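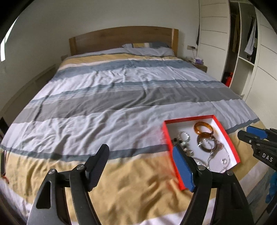 Simone Xavier
Maintainer of the Tiltwood jewellery notes

Tiltwood: read me first

Hello, and thanks for downloading this. Tiltwood is my set of notes on sorting, storing and untangling everyday jewellery. I started it in October for my own use and then Karthik Mridha asked for a copy, then his sister did, so it has turned into a proper folder with a proper read me. Last tidied up 14/12/2019.

I do nearly all my sorting on the bed. I know a table sounds more sensible, but a bead that drops on a duvet stays put, and a bead that drops on a table goes straight under the radiator! The red box with the white inside is my favourite for this sort of job. Silver chain shows up nicely on white, and so do small clear charms, which I can never find against anything dark or patterned. If you only have a patterned box, put a sheet of plain paper in the bottom.

What's in the folder

notes.txt is the long one. It's grouped by type of piece (bangles, bracelets, necklaces, loose bits) and each entry says how I store it and what went wrong the first time.
pieces.csv is the list, one line per piece, 850 lines at the moment.
knots.txt covers chains only. Ragnvald Tangen wrote most of it and he is far more patient than I am.
old/ is stuff I haven't got round to checking. Please don't rely on it.

The columns in pieces.csv

There are 8 of them: id, type, colour, material, fastening, condition, kept_with, remarks. Type is one of bangle, bracelet, necklace, earring, ring, brooch or bits. "Bits" means clasps, odd beads, jump rings and anything else that has come away from its owner. If I can't tell what something is made of I leave material empty, so a blank there means I don't know, and "silver" in the colour column only means it looks silver. I've been caught out by that before and so has everybody else, I should think.

Kept_with is the column I get asked about most. It gives the id of whatever shares a compartment with the piece. Bangles can go with bangles, chunky ones at the bottom. A fine chain necklace should really have a space to itself, fastened, and laid in a loop. Put one in with a handful of clasps and it will find every single one of them.

How I go through a mixed box

Bangles out first, they're big and easy and you can suddenly see what you've got. Then bracelets with proper links, which usually lift out in one go if you take them by the clasp. Loose clasps and beads get scooped into a saucer. The necklace comes last, and I leave it flat where it is and work from the middle of the tangle outwards with a pin. Pulling the ends makes it tighter. (Yes, I still do it. Every time.)

Known problems

Some see-through bangles are down as brown and some as amber, depending on my mood and the light. I'm slowly changing them all to amber-brown.
The condition scores run up to 9 and anything I did late at night is too generous.
Earrings with a missing partner are listed as whole pairs in a few places. Ismael Arruda spotted this and has promised me a list.

Using it

Copy it, change it, print it out and stick it inside a wardrobe door. If you pass it on, please keep this file with it so people know what the blanks mean. Corrections are very welcome, just give me the id of the line and what it ought to say. I'm hoping to get to 900 lines before I start on the brooches again.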